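Collecting demos: reset the table every time or leave it?

colinp
Second week of recording examples for our tabletop arm and I've hit an argument I can't settle by myself. We've got 200 episodes of "put the thing on the plate". Sarahí, who I share the bench with, wants every object back on its tape mark between goes. I'd sooner leave stuff wherever it lands and carry on. Quicker, for one thing, and I get bored silly otherwise. What do you lot do?

gerkell_bev
Leave it! We did a tidy set at Gerkell last June, 452 episodes, everything lined up like a shop window, and the policy fell to bits the moment a mug moved a hand's width. I had to bin nearly 40 hours of my own driving. Still cross.

Stuart Rowbotham
Not sure I agree, Bev. "Wherever it lands" isn't random. Things drift to the same corner because that's where your arm likes dropping them, so you end up with a lopsided set and don't notice. I roll dice for the start positions. Slow, yes.

gerkell_bev
Dice! All right, fair point about the drift, ours did creep to the left. Still better than tape marks though.

shiyu_h
Somewhere in the middle for me. I shuffle by hand every 13 episodes and write down what I moved. Also, colinp, are you recording more than one view? If the views disagree about what's hidden behind the arm, that matters more than your tape.

colinp
Two views, yes. I take the point about the corner, Stuart, I'd not thought of it. Will try Shiyu's way tomorrow and see if Sarahí lets me live. Our table as it stands, ketchup on the plate in both:

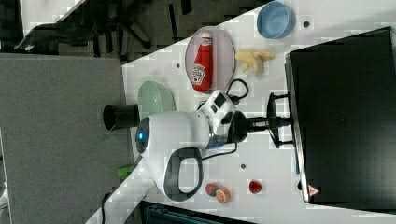
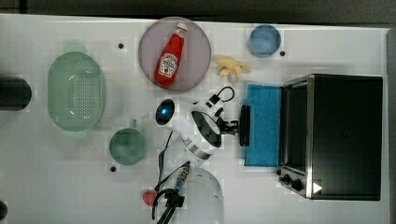
wragg_newbie
Can I ask a basic one? If I fluff a grasp halfway through and then get it on the second try, do I keep that episode or delete it?

Stuart Rowbotham
Keep it, but tag it. A recovery teaches the arm what to do after a miss, and you'll want a fair few of those. The ones I delete are where I gave up or knocked something on the floor.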